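Il m'arrive encore de défendre, devant des gens polis qui regardent leur montre, l'idée qu'une bonne consigne de rangement vaut bien une semaine de réglages. J'ai passé une grande partie de ma vie professionnelle à rédiger des règles pour des bras automatisés, d'abord chez Skarketti, puis chez Kekum, et je garde une tendresse particulière pour celles que l'on juge trop petites pour être écrites.

Prenez la tâche la plus modeste qui soit : faire passer un objet d'un panier à un autre. Tout le monde croit savoir ce que cela veut dire. Pourtant, quand Wing-sze Kwok a relu avec moi notre premier guide, en avril, elle a relevé 26 endroits où deux opérateurs de bonne foi auraient pu agir différemment. Que fait-on d'un objet posé à cheval sur un bord ? À quel moment l'essai commence-t-il ? Et l'objet qui ne figure pas sur la liste, le laisse-t-on dans le panier ou faut-il tout arrêter ? (Nous avons débattu de cette dernière question pendant deux déjeuners entiers, et je ne suis pas sûr que le débat soit clos !)

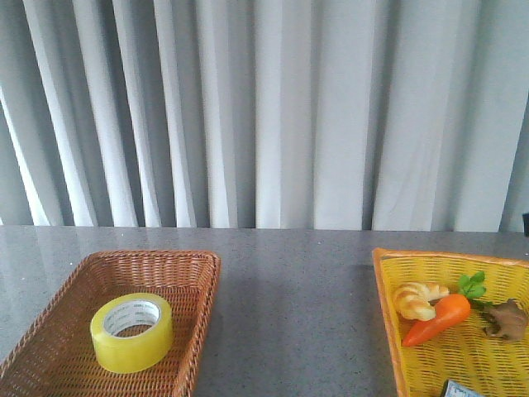 *Un panier en osier avec son rouleau de ruban adhésif, un panier jaune avec sa carotte et son croissant factices, et le plan de travail libre entre les deux.*

Cet espace libre, j'y tiens beaucoup. Notre règle dit simplement que rien ne doit rester entre les paniers au départ, et elle tient en une ligne. On m'a objecté, chez Sastbridge notamment, que les vraies cuisines et les vrais ateliers sont encombrés, et qu'une machine élevée dans l'ordre sera perdue dans le désordre. L'argument est sérieux, je l'entends volontiers. Mais le désordre aussi mérite d'être décidé, noté, daté, faute de quoi on compare des essais qui n'ont de commun que leur nom.

Tsz-kin Su, qui a repris les archives du projet Ambrosio, en a fait l'expérience avec 1127 essais dont les conditions de départ n'avaient été consignées nulle part. Il a fallu six semaines pour en sauver une partie, et beaucoup de café.

Je voudrais donc que nos normes, si volontiers consacrées aux vitesses et aux efforts, fassent un peu de place à ces choses domestiques : où l'on pose le panier, ce que l'on y met, qui a le droit d'en changer le contenu. Quatre pages suffiraient, écrites par ceux qui font les essais et relues par quelqu'un qui n'en a jamais fait. J'ai proposé un brouillon, il circule, on me le rend couvert de remarques au crayon et je les lis toutes avec plaisir, même celles sur ma ponctuation.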